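Table for One: The Gallery

Everybody who sells tableware has an opinion about how you should lay a table, and I have stopped trusting most of them. Over the past year I have sat through a tasting menu served on roof slates, a brunch in enamel camping mugs, and a lunch at which every guest was handed a folded card explaining the order of the spoons. The food was fine each time. I remember the card better than the soup.

So when Bethel Nigatu asked me to put together a page on setting a table for one person, I said yes with some doubt. Her argument is that a single place setting deserves as much care as a table of 6. Mine is that most of us eating alone want a bowl, something to get the food out of it, and a drink within reach. We agreed that she would choose the settings and I would write what I liked underneath them.

The rule was plain pieces only. We took no chargers and no napkin rings, and I turned down a very nice set of knife rests from Rutholm on the grounds that I have never once needed to rest a knife. Bethel thinks I was rude about it. She may be right, but the knife rests went back.

One more complaint before we start, and it concerns matching sets. The Fernell catalog lists 40 pieces in its basic white range, and I would like to meet the person who uses more than 7 of them in a week. A plate, a bowl, a spoon and a glass will get you through nearly any dinner you are likely to cook for yourself. Chopsticks, if you like them. The sauce boat can stay in the store. 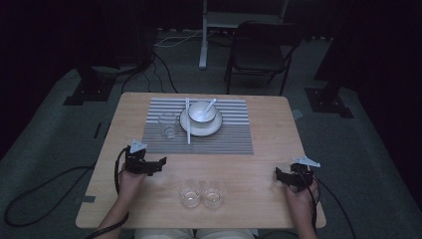

White bowl on white plate, spoon in the bowl, chopsticks to the left. Striped placemat, pale wood table.

I expected to dislike the placemat. Stripes under plain dishes usually look like somebody lost their nerve at the last minute, and gray and white stripes are the safest stripes there are. I have come around to these a little. They give the round plate something straight to sit against, and the chopsticks running up and down across them look neat enough without any help from me.

The plate under the bowl is where Bethel and I part company. She says it finishes the setting. I say it is a second thing to wash. If you are eating soup with bread, fine, the bread needs a home. If you are eating noodles, the plate is there to catch drips, and a placemat can do that for free.

I also have questions about the spoon. A ceramic spoon left in a bowl with its handle up on the rim looks good and is easy to grab. It is also the first thing a sleeve will find. I put mine on the right, flat on the mat, and I have yet to chip one.

Now the glasses. There is an empty one on the mat, to the left of the chopsticks, and two small ones near the front of the table with a little clear liquid in each. The left side is the wrong side for a right-handed drinker, whatever the books say, and reaching across a hot bowl for water is a habit I would not encourage in anybody. I would move the empty one over and put the other two well back before the food comes out.

Dagim Weldu, who has read more of these books than I have, sent me a note about the chopsticks. He prefers them laid sideways along the front edge of the mat, and he tells me that the book he learned from, the old Abdella guide to home dining, gives the subject a whole chapter. The guide is 729 pages long. I got as far as the section on finger bowls and put it down.

If you have a setting of your own that you think will change my mind about the plate under the bowl, send it to Bethel at the Clovness office. Knife rests will be returned.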